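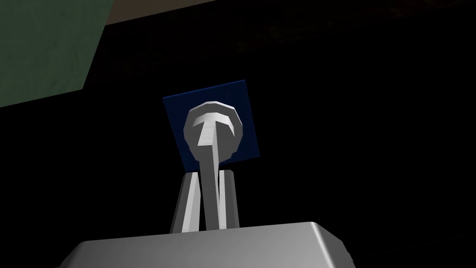
Fostesard project: remote demonstration work moves to its second stage

May 11, 2026

The Mutiso laboratory has completed the first stage of demonstration recording for the Fostesard project. Operators guided a simulated gripper by hand controller through a set of household tasks, and the resulting recordings will be used to train the Iturra control model. The collection now holds 1,178 accepted demonstrations, against a target of 4,000.

All recording is carried out in simulation. The operator works from a desk, sees the view from the wrist of the arm and moves the gripper by remote control until the task is finished. Each attempt is then reviewed by a second member of staff. Attempts with long pauses are returned to the operator, while those in which the gripper recovers from a poor first grasp are kept — the model is expected to learn from such corrections.
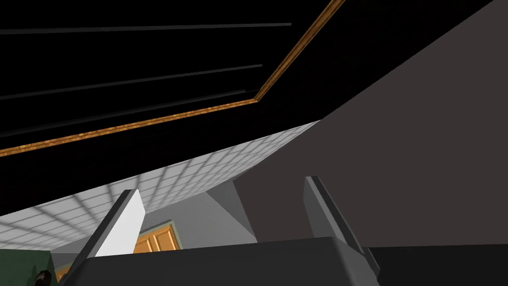 Reviewers have also been asked to pay closer attention to the opening and closing of the fingers. In the early recordings the command to close was often given before the arm had come to rest, and 41 demonstrations were withdrawn for this reason. The operator guide has been amended and the new wording applies to all sessions from today.

Iddrisu Lamptey, who leads the recording team, wishes to thank the staff of the Astis building for the loan of two further desks. These will allow two operators to work at the same time, each with a separate copy of the simulated kitchen.

The second stage will run until the end of June. Colleagues who wish to train as operators should apply to the laboratory office in writing. No previous experience with robots is required, but applicants must be able to attend both halves of the induction day.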